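Leveling a cabinet run on a sloping floor

Posted by Harish Sisodia, 4 May 2020

I have a white base unit with a gloss top, freestanding, in a utility room. The tiled floor drops 3 mm across its length toward the drain. A spirit level on the top shows the same fall. The feet are adjustable but two of them feel seized. Should I shim under the feet or correct the floor first? The unit will carry a 50 lb load at one end.

Seema Awasthi

Leave the floor alone. A fall toward a drain is there on purpose, and filling it will send water under the unit. Find the high corner, set that foot to its shortest, then bring the others up to it. Check along the length and then across it — the second check usually disturbs the first, so repeat both. 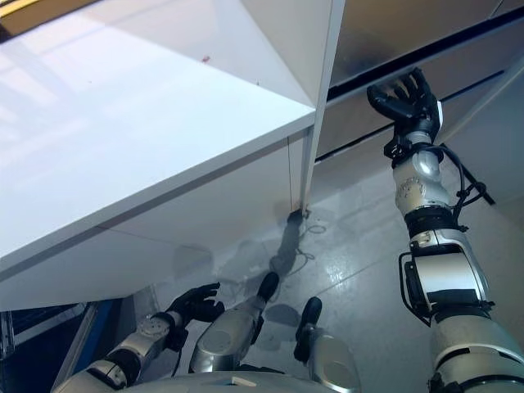 Gloss white top and front panel, with a slim leg ending in a small metal foot bracket.

For seized threads, take the weight off before turning anything. Put penetrating oil on the thread, leave it overnight, and use two wrenches so the bracket does not twist. If a thread still will not move, replace the foot. Match the thread diameter and pitch, and measure both. Most sellers list only the diameter.

Teodor Zalewska

shims are fine, I used plastic ones under a washer and it never moved

Devendra Sachdeva

Plastic shims are acceptable up to 3 mm. Do not use softwood on a floor that gets wet, as it swells and then compresses. With the load at one end, check the level again after loading. My own unit read true when empty and needed another half turn on the loaded side. Tighten the lock nuts last.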